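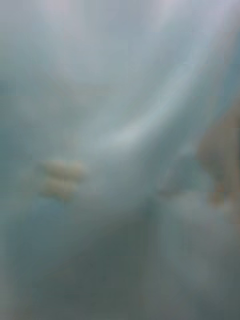
**How often should the gripper on a packing cell be serviced?**

Every 90 hours of running for a light check, and every 3000 cycles for the finger pads. These are the intervals we use at Kamora on the small bagging cell, and so far we have kept them since March.

The light check takes 26 minutes if the tools are already on the trolley. Stop the cell from the panel, wait until the arm is in its parking position, and lock the air supply. Only then open the guard. Wipe both fingers with a dry cloth first, then with the cleaner from Droster, and let them dry before you touch the pads. A pad which has a shiny patch must be changed, also when it still holds well. Always change both pads together.

Next comes the wrist camera. The lens cover collects fine dust from the film and it should be cleaned with the soft tissues only – please leave the blue paper towels for the floor. After cleaning, check that the two small screws of the bracket are tight. If the bracket has moved, the camera must be calibrated again with the Chang plate, and this needs the night shift to be told, as the cell will stand longer.

Some colleagues asked about the air hoses. We replace a hose when it feels hard near the elbow of the arm. Spare hoses are in drawer 7, under the old Drernano manuals. The shorter ones do not fit this cell, although the connector is the same.

Before the restart, run the arm at slow speed through one full cycle without product and listen at the wrist. A light clicking there means in most cases that the hose clip touches the cover. Turn the clip a little to the outside and try once more.

Write the cycle number in the log at the door, also when you changed nothing. The new log sheets have a column for the pads.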